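Review: The Jindari Stacking Method for Two-Arm Manipulation
Reviewed for the Prothero Methods Bulletin, April issue

Jindari is a training method for robot arms, released by the Sekberg laboratory as a package of code, model weights, and a written protocol. Its stated purpose is to teach a policy to stack nested household objects from recorded demonstrations. The Bulletin installed the package on a bench with 2 arms and followed the protocol as written.

Setup and training data

The protocol asks for bowls of different colors, a plain background, and a fixed camera at low height. The released training set holds 839 demonstrations. Each one is labeled with the stacking order requested, so that the policy learns to follow an instruction as well as a motion. The documentation is clear on this point, although the section on camera placement should be longer. A low view shows the rims well and the interiors hardly at all, and the method must judge from the outer walls whether a bowl is properly seated.
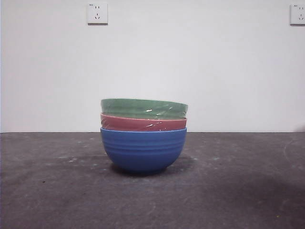

Sølve Engström disagrees with the Bulletin on the camera. The low view is the correct choice, in Engström's opinion, for the reason that a tilted bowl shows first at the rim line, and a higher camera would hide a small tilt until the next bowl was placed on top. The Bulletin accepts the argument for stacks of this size but would still welcome a second view as an option.

Method

Jindari divides the task into short segments and predicts a confidence score at the end of each. When the score is low, the policy repeats the segment before moving on. The earlier Solinano method had no such check and would continue with a poorly seated bowl. The cost is time — a cautious policy pauses often, and operators will notice.

Color naming was a minor difficulty. The instruction vocabulary is small, and a dusty pink bowl may reasonably be called red by one annotator and pink by another. The protocol should fix these names in advance. It should also say how much open table to leave beside the stack, as both arms need room to withdraw. 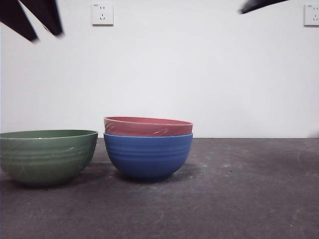
Results

The Bulletin ran 20 trials with the released weights and no further training. The policy completed the requested order in all but 5. Most of the failures came at the release of the final bowl, where the confidence score remained high although the bowl was not level. The Sekberg report mentions this weakness only in an appendix, and it deserves a place in the main text.

Recommendation

Jindari is recommended for laboratories that already operate a two-arm bench and have staff able to maintain it. Installation took one morning, and the code ran without changes. Groups with a single arm should wait, as that configuration is listed but has not yet been documented.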